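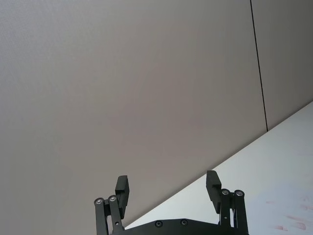 Open day at Bellencombe, 23 March 2019: notes on the Picard cell

glennox
Went mainly for the gripper talk. Rirna had the Picard cell running in the main hall, two arms over one white table, and took questions between cycles. The fingers are on a parallel linkage, two link arms a side with round pivots at the top, so the pads stay parallel but the tips move on an arc as they close. Held wide open with nothing between them, as they were for much of the talk, it is easy to see how much the tip height must change over the stroke. I asked if the controller compensates. Answer: yes, from a lookup table, set at commissioning. Quoted opening is 128 mm. Cycle was 90 seconds by the hall clock.

workbench_161
Lookup table set once and never touched again? Pads wear. I'd want to re-teach it every few weeks.

aled_r
Depends on the part. On anything soft you won't notice the arc. We ran a linkage gripper at Workness on bagged fittings and left the table alone from August onwards. No rejects traced to it.

glennox
Bagged fittings are forgiving. Try it picking flat washers off a hard top.

workbench_161
What about cabling? Internal or external?

glennox
External at the tool end. See the side view.

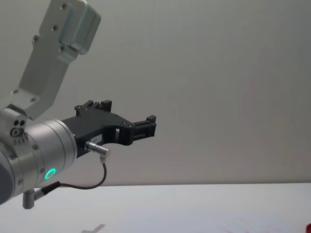
Cabling and wrist

glennox
Right-angle connector under the gripper body, thin black cable looping down and back to a second plug near the bottom of the wrist. Green ring lit on the wrist. I don't like the loop. It will catch on a tote edge sooner or later.

aled_r
Disagree. You need slack there or the last joint pulls the plug. A clip and a bit of sleeve sorts it. Greer, did they give a payload?

glennox
Not for the arm. Grip force 70 N, measured at the pads.

workbench_161
Measured how? Static, or while closing?

glennox
Static. I asked for the closing figure and they said they would email it. Will post it when it comes.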